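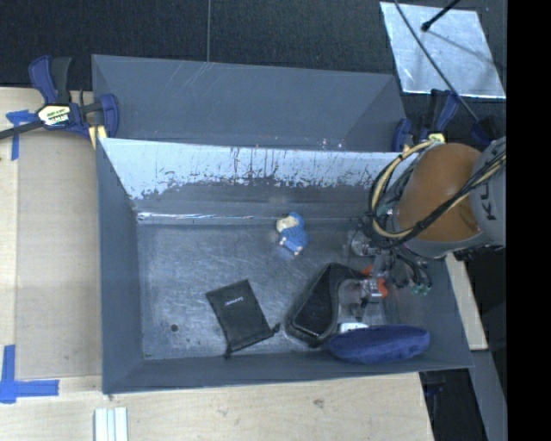
By Kgomotso Chauke
Technical editing: Petrică Cârstea
Filed under Coaching / Grappling. Last revised in October

How to run a positional sparring round from half guard

Positional sparring starts both athletes in a fixed position and restarts them there each time one side meets a set goal. The format below is the one used in the evening class at Pitgate. It suits anyone with six months or more of regular training.

What you need

Mat space of at least three metres square per pair, a round timer with an audible signal, and mouthguards for both athletes. Pair by weight first and experience second. At Pitgate we keep the gap within a pair under 25 pounds.

Setting the start position

The bottom athlete lies on one hip, facing the opponent, with both legs closed around one of the opponent's legs. The inside knee points up. The top athlete has the trapped knee on the mat and the free foot posted wide. Neither athlete has an underhook at the start. Both hands stay open until the signal.

Check the bottom athlete's shoulders before starting. If both are flat on the mat, the top athlete already has most of a pass and the round will teach very little.

Goals

Top scores by freeing the leg and holding side control or mount for three seconds.
Bottom scores by sweeping, by recovering full guard, or by reaching the back with at least one hook in.
A submission from either side counts as one score.

After any score, return to the start position and continue. Do not stop the clock. Restarts should be quick, and the athlete who conceded sets the grips last.

Timing

Run three minutes per side with 60 seconds between. The first round is at moderate resistance, the second at full. The Ruklow gym uses shorter rounds of two minutes with 38 seconds of rest, which works for athletes preparing for a bout but leaves newer members too tired to keep their frames in place.

Adding strikes

For mixed martial arts classes, repeat the drill with light open-hand strikes to the body and the side of the headgear. The top athlete may strike only with the trapped knee on the mat. This forces the bottom athlete to deal with posture before looking for the underhook. Stop the round if the strikes get heavier – one warning is enough.

Common faults

Bottom athlete reaches over the back with the far arm. This gives up the near side and usually ends in a flattened hip. Have them frame on the biceps and shoulder first.

Top athlete rests on the free knee. The base becomes narrow and the sweep to that side is easy. Ask for the foot to be posted again.

Both athletes stall on an underhook. Call a ten-second limit, then restart.

Recording results

Note scores per side on a sheet, with the start leg marked L or R. Over one block at Prokdale, 71 scores were logged and almost 60 of them came from the same side, so the following block was started on the weaker leg only. Keep the sheets for at least two blocks before changing the rules of the drill.

The same layout can be used for the Engelbrecht turtle drill, with the three-second hold replaced by two hooks.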